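Comparing Two Grippers and Two Camera Positions for Cup Picking in Simulation
Project report, Robot Manipulation Lab, second-year option
Written up by Daranee Khamphan, with Emiliano Quintana and Tùng Diệp
Supervisor: Itziar Robles

1. How we got to this topic

When we first sat down in October to choose a project, all three of us wanted to do something with a real arm, and all three of us wanted a different something. Emiliano had his heart set on stacking, Tùng wanted to sort cutlery, and I wanted to make a robot clear a table the way my grandmother does it, which is to say very fast and with a lot of opinions. Itziar listened to all of it very patiently and then asked us how we would choose a gripper for any of those jobs. We had no answer, so that became the project.

The lab arm was booked by the older students for most of the term, so we agreed to do the whole comparison in simulation. We used Plurkolano, the simulator the department already had installed, and two gripper models that come with the course materials. The first is the Skelum, a two-finger gripper with linkages on both sides, where the fingers swing as they close. The second is the Bonsu, also with two fingers, but these slide straight toward each other on a rail. We gave both of them the same arm, the same controller and the same maximum closing force, and we tried very hard (with a few slips, see section 4) to change only one thing at a time.

2. The task

The task was to pick up a white cup that could be lying or standing anywhere within reach on a wooden tabletop, lift it clear of the table, and hold it there for a count of three simulated seconds. A trial was a success if the cup was still in the gripper at the end, and a failure otherwise. We argued for a whole afternoon over whether a cup dangling by its very edge should count. Amparo Barrios, our lab technician, settled it by saying that if she would be happy to walk across the room with it, it counts, but since we couldn't write that into a script we went with the three seconds.

We also left a few other objects lying on the table. The first scenes I built had only the cup in them, and Itziar pointed out, quite rightly, that a gripper that has the whole table to itself never has to be careful about where it opens.

3. Two ways of holding a cup

There are really only two sensible grasps for a gripper of this size. You can go across the outside of the body, with one finger on each side, or you can pinch the wall, with one finger outside the cup and the other one inside. The outside grasp feels safer and it is what I would do with my own hand. The trouble is that our cup is large, and the Skelum only just opens wide enough for it, so a small error in the approach means one fingertip lands on the cup and pushes it away.
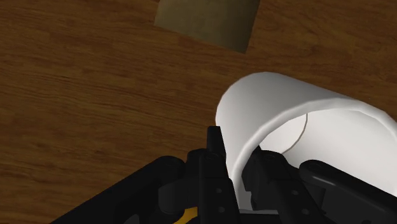

The wall pinch asks for much less opening, and for that reason we ended up using it for the main comparison. It does have its own worries. The inner finger has to go in past the rim without catching on it, and there is only a thin piece of cup between the two pads, so everything depends on how well the fingers line up with the wall. With the Skelum you also have to remember that the fingertips travel on a curve. If you bring the gripper down to the right depth while it is open, it will be at a slightly different depth once it has closed, and we spent a good week being puzzled by that before Tùng drew it out on the whiteboard and we all felt a little silly.

4. What we ran

Each gripper got 100 trials with the camera mounted on the wrist, looking down along the fingers, and another 100 with the camera fixed above the table. The cup positions came from the same saved list every time, so that no gripper got the easy ones. The controller, which we called Ament after Emiliano's favorite card game, was the same throughout: move above the rim, line up, go down, close, lift.

Counting everything, including the practice runs and a batch we had to throw away, we ran 474 trials. The thrown-away batch was my fault. I had left the friction on the Bonsu's pads at its default value while the Skelum had the one we had agreed on, and I only noticed when the Bonsu began dropping cups that it had been holding perfectly well the day before. I would ask next year's group to print all their settings at the start of every run and to read them out loud.

5. Results

With the wrist camera, the Skelum succeeded in 70 of its trials. The Bonsu did better with the same camera, and most of its lead came from cups lying on their sides, where its straight closing motion meant we had one less correction to get right. When we moved to the overhead camera, both of them got worse, and the order between them stayed the same.

The failures were more interesting to me than the successes. From overhead, the arm itself hides the rim during the last part of the approach, and the controller carries on with the last position it had. If that was a little off, the inner finger came down on top of the rim. From the wrist you keep seeing the rim almost to the end, although the fingers do cover a fair amount of the view, and when the cup is very close it runs out of the picture on one side. Tùng wrote a small fix that remembers the rim's curve from a few moments earlier and fills in the missing part — it helped with the lying cups and made no difference that we could see to the standing ones.

The Skelum did have one clear advantage, which is that its narrow fingertips got into spots beside other objects where the Bonsu's wider body bumped into things. On a crowded table I would still want to try it first.

6. What we would do differently

We should have saved pictures from the wrist camera for every trial from the very beginning, and not only for the ones that failed. We should also have used more than one cup. Ours has a thick, rounded rim and a plain smooth wall, and I would not like to promise anybody that these results hold for a thin paper cup, which in our simulator would not even bend.

Emiliano would like it written down that he still wants to do stacking. Itziar has said that the real arm may be free next term, and the plan is to repeat the wall pinch there with the Skelum, starting with the wrist camera and the same list of cup positions. Amparo has asked that the first real cup be a plastic one.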